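Storing and Reusing Plastic Bags

1. Sort by film weight
Separate thin, semi-translucent film from heavier colored bags. Thin film tears at the handles first and is best kept for bin liners. Discard any bag with a split seam.

2. Release the air
A bag that has ballooned will not fold flat. Take hold of one corner, as with the white bag lying over the blue one, and keep that corner fixed while pressing the air toward the opening with the other hand.

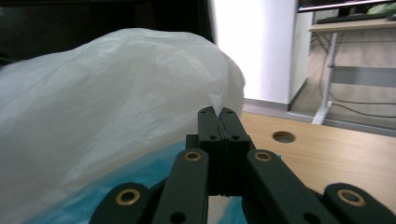 3. Fold and store
Fold lengthwise into a strip 50 mm wide, then roll from the closed end. Store rolls upright in a drawer, white and colored bags in separate rows. Keep them away from the oven and out of reach of children. A drawer 59 mm deep will take one layer.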